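Hi all, quick update from Grukdale on the Quiet Sundays grant, written 2022-11-12 with my feet up and a mug of tea (practicing what we preach!).

We're 6 weeks in and 35 people have signed up, which is more than I dared put in the application. The idea is still the same: pick one day, shut the laptop, and don't open it again until Monday. I'm terrible at it myself. I lasted 2 Sundays in October before I caved and answered emails from the bathtub.

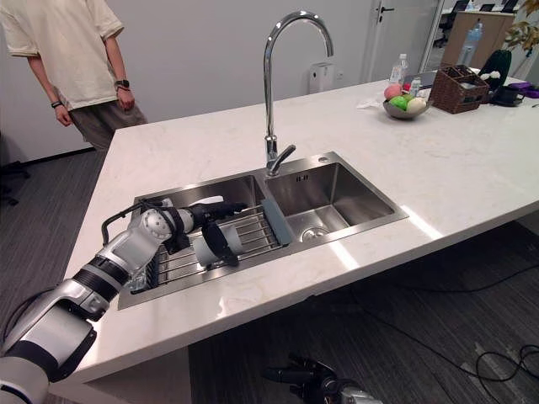
Money-wise, we've spent $600, nearly all of it on the potluck lunches at Erbridge. Those have been the big hit – people linger for hours, and the card games get loud. The Nyitrai walk got rained out, so I'd like to move that money over to another lunch if you're okay with it.

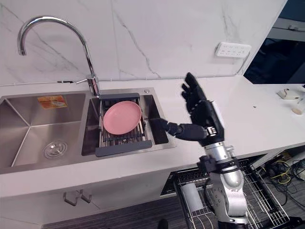

Lise Lévesque wrote to me after the last lunch that she'd slept in for the first time in ages, but that she'd like a later start, please, and fewer handouts. Fair enough! I've moved lunch to one o'clock and dropped the worksheets. The next receipts will come with my December note.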